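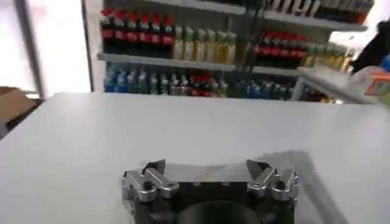 Minico sent me another email on Wednesday telling me I could "own less and live more." I have been getting these since October, when I signed up for their decluttering program to see what all the fuss was. It cost me $34, so I feel entitled to complain.

The idea is simple enough. You pick an area of your home, you go through it a little every evening, and you log what you got rid of. The app gives you a score. I have asked their support people twice what the score is based on and both times got a link to the same help page, where it says the score "reflects your journey." So does the mileage on my car, but at least I know how that one works.

I'm not against throwing things out. My hall closet in Brurkell had a bread machine in it that I hadn't used since we moved in, and two bags of cables for phones I no longer own. Those went and I haven't missed them. What bugs me is the claims that get stacked on top of a pretty ordinary chore. According to the welcome booklet, people who clear their homes sleep better, spend less, eat better and argue less with their families. There's a little star next to that sentence and no footnote anywhere. I looked. I went through the whole PDF.

Share this post: 34 shares

Then there's the spending part. The program says you will save money, and then on the second page of the app there's a shop. The shop sells boxes. It sells matching hangers, drawer dividers, and a label kit from a company called Veradska that costs more than most of what I'd be labeling. If I have fewer things, why do I need more containers? I would like one of these people to answer that without using the word "intentional." 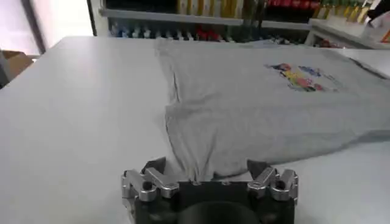 Clothes are where the advice gets really shaky. The rule is that if you haven't worn something in a year, it goes. A year is a strange cutoff. I own a black suit I wear to funerals, and I'd be happy to go a lot longer than a year without needing it. I have a heavy coat that sat out a mild winter and then got worn every day the next one. By the rule I should have dumped it and bought another, which would have counted as a win in the app and a loss in my bank account.

Hatice Yurt, who I used to work with, did the whole program and swears by it. We had coffee at Karam and I asked her what had changed. She said she felt lighter. I asked if she'd bought anything since. She thought about it and said she'd replaced a blender, a lamp and some sweaters, because she had gotten carried away in the first week. She still thinks it was worth it, and it's her house, so fine. But she also told me she'd spent close to $400 in the shop, and I have trouble filing that under living with less.

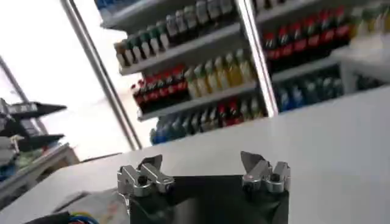

Open gripper, with blue, green and yellow wires down in the corner.

Here is what I'd want to see before I believed any of it. Go back to the same people a couple of years later and ask what they own then. My guess is that most homes fill right back up - mine always has, after every move and every spring cleaning. A before and after photo only tells me what a shelf looked like on the day somebody tidied it.

I'm keeping one habit from the program, the one where you set a timer for 10 minutes and quit when it rings. My mother did that with an egg timer and never charged anyone for it. The rest I've canceled, or tried to. The cancel button takes you to a page that asks whether you're ready to let go.

I clicked yes. I'm still getting the emails.

2 comments

Search this blog... Go

Get new posts by email. Enter your address. No spam, unsubscribe any time.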